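4.2 Why people stay: the case against the catalogue

Last updated: May

The usual account of why households keep paying for a streaming service is that they like what is on it. Trade coverage repeats this so often that it has stopped being tested. We tested it, on a small scale, and the results don't flatter anyone's programming department.

Our panel was made up of 23 households in Hollis, each holding a paid subscription to Mukex, Traltar or both. We asked them to keep a viewing diary and to note every time they thought of cancelling. In 19 of those households, the title named as the reason for signing up had either been finished or dropped well before the diary began. The subscription carried on regardless.

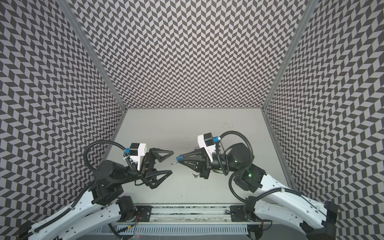 Figure 3. Two arms on a shared rail, patterned walls on three sides.

It would be easy to call this loyalty, and Traltar's own materials do. We have doubts. A household that can't find the cancel button and a household that adores the service look exactly the same in a retention chart. Neither company would tell us how it separates the two, and we suspect they don't try very hard.

Mukex puts cancellation three menus deep on the television app and leaves it out of the phone app altogether. Traltar is better on paper, but it offers a "pause" in large type and the real exit in grey underneath. Several diaries record a pause that the writer took to be a cancellation.

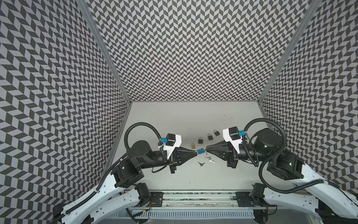 Tivel, posting on the panel's message board, didn't accept our reading: I knew where the button was the whole time. I kept Mukex for the kids' shows and because signing up again means digging out the password. You're making it sound like we were tricked, and I wasn't.

The objection is fair as far as it goes. Some people do stay with their eyes open, and our diary form gave them only one line to say so. But the same reply mentions the bother of signing up again as a reason to stay, and bother is what we set out to measure. We can't say how much weight it carried against the children's programs, and neither, we think, can the writer.
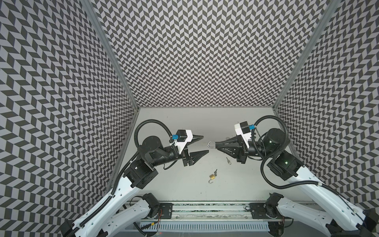

Does a bigger library keep people subscribed for longer? On our diaries there is no sign of it, as the homes that browsed the most also wrote most often about leaving.

Price rises did less than we had guessed. Both services put their fees up during the study, and the complaints were loud for a few pages and then faded. Only 2 households left over it, and one was back before the diaries closed. We'd caution against reading this as proof that viewers are happy to pay more. Most bills went to a credit card that one adult looked at and the rest never saw.

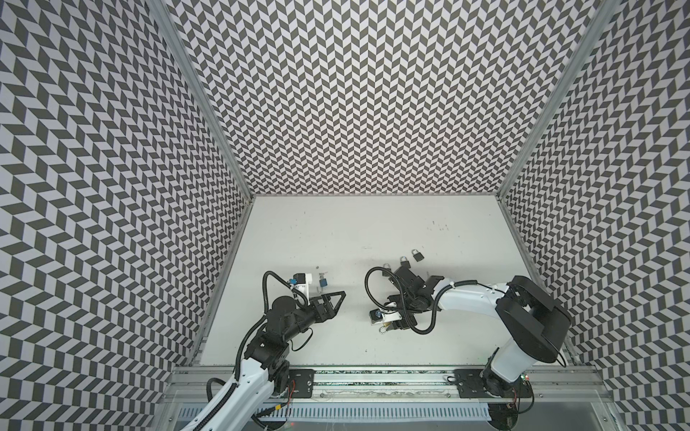
Figure 4. The enclosure from above, with metal posts at the rear corners.

The limits of the work are plain enough. Hollis is one town with decent broadband, and a diary makes people notice a habit they might otherwise ignore. A larger sample might bring the catalogue back into favour. Until somebody runs one with cancellation records in hand, we see no reason to take the programming story on trust.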